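Brulis floor log – carpet tile care, wear and swaps
README, last touched September 14, 2018

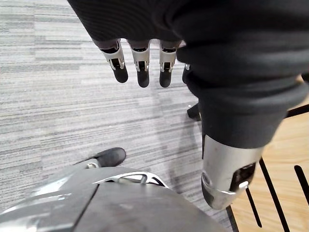 Notes for whoever has to look after the floor, plus the data files that go with it. Written fast, will clean up later. If something is wrong tell Keith Holroyd, or just fix it and put your initials in the notes column.

What's in here

tiles.csv – one row per tile, all 1,342 of them
visits.csv – one row per check. 1,979 rows right now
spares.csv – boxes in the store closet, what's in them, what's been opened
rooms.txt – room names, old and new (they got renamed, see below)
plans folder – floor plans with the grid drawn on. Scanned from paper, a little crooked

Why bother

Pearce laid the floor, Arneck supplied the tiles, and the handover binder had one page on the carpet. One. After the first leak we pulled up tiles in the wrong place and put them back turned the wrong way, and then spent an afternoon arguing over which ones had been turned. So now there's a grid and a file.

The carpet

Gray striped tiles all over except the kitchen and the two bathrooms. Light gray, near white and charcoal in broken streaks. Arneck calls the color Groria. Same color in every room, but two batches, and you can tell them apart in the corridor if the light is low. Batch A is everything on the street side. Batch B is the yard side and the whole corridor.

Stripes run window to door. Every tile, every room. There's an arrow on the back of each one, arrow goes toward the door. If you lift one, look at the arrow before you put it down somewhere. A turned tile looks fine from standing right over it and terrible from the other end of the room.

The stripes hide crumbs very well. They hide coffee less well and they don't hide bleach at all.

Grid

Letters go along the window wall, numbers go away from it. So C7 is third along, seventh back. Cut tiles at the edges get an x on the end, like C12x. Room code first, then a dash, then the grid spot. The corridor has no window wall, so start at the front entrance and call that the window side. Yes it's annoying.

Columns in tiles.csv

tile_id – room and grid spot, see above
room – new name, not the old one
batch – A or B. Blank means not lifted yet so we don't know for sure
cut – y or n
laid – original or swap
wear – 0 to 4, scale further down
stain – plain words. "coffee", "ink", "no idea"
edge – flat, lifting, frayed
last_visit – matches visits.csv
notes – whatever you like, no commas please, it breaks the import

Columns in visits.csv

visit_id
tile_id
who – initials
did – looked, vacuumed, spot cleaned, lifted, turned back, swapped
wear_seen – what you'd give it that day, even if it's different from the last person
notes

Wear scale

0 – as new
1 – pile a bit flat, you only see it sideways
2 – flat, clear path where people walk
3 – stripes going dull, color shifted
4 – backing showing or a hole. Swap it

Most of the 2s are the corridor and the strip in front of the printer. The 3s are nearly all under chair wheels. We have had two people give the same tile a 1 and a 3 in the same week, so don't treat the number as gospel. Look at the notes too.

Cleaning

Vacuum along the stripes first, then across. Slow. The second pass is the one that gets the grit out from the seams.

Spills – blot, don't rub. White cloth, cold water, work from the outside in. If it's still there when dry, a drop of dish soap in a cup of water, blot again, then plain water to get the soap out. Soap left behind pulls in dirt and you get a dark patch a month later that people report as a new stain. We have several of these in the file under "no idea".

Gum – ice in a bag, wait, then lift it off with a spoon.

Ink – don't start. Log it and swap the tile.

No steam cleaner. The tiles are held down with tack and it lets go when it gets warm, then the corners come up.

Swapping a tile

1. Check spares.csv for the right batch.
2. Find the arrow on the tiles next to it. Lift one corner if you have to.
3. Putty knife in at a corner, not the middle of a side.
4. Vacuum the bare spot. Grit under there makes a bump you'll feel through a shoe.
5. New tile down, arrow to the door, press from the middle out.
6. Brush the seams with your fingers so the pile isn't trapped.
7. Log it. Both files. laid goes to "swap" and wear goes back to 0.

A fresh tile in the middle of an old patch sticks out for a while. If it bothers people, take a tile from under the bookcases in the back room and put the new one there instead. Then that's two rows to change, plese remember both.

Spares

We had 40 at handover. All batch B except one opened box of A. When the A tiles are gone the plan is to borrow from behind the tall cabinets, Arneck can't promise a match on a later run. Keep the boxes flat. The ones stored on end have a curl that doesn't come out.

Known problems

Room names. Anything logged before the rename uses the old ones, and not all of it has been fixed. rooms.txt has the pairs.

Some tile_ids in visits.csv are missing the x, so they point to a tile that doesn't exist. It's the edge one.

wear is blank for tiles under fixed furniture. Blank is not zero.

The corridor was counted from the wrong end the first time. Fixed in tiles.csv, still wrong on the scanned plan. Trust the csv.

"Turned back" was only added to the list partway through. Older rows say "looked" with a note.

To do

– redo the corridor plan
– batch for the front room, need to lift a few
– doorway strips aren't in the file at all yet, should they be?
– ask Pearce which tack they used, the tub has no lable

Using the files

Take them, copy them, fine by us. If you have the same carpet and a better way with the soap patches, write to Keith.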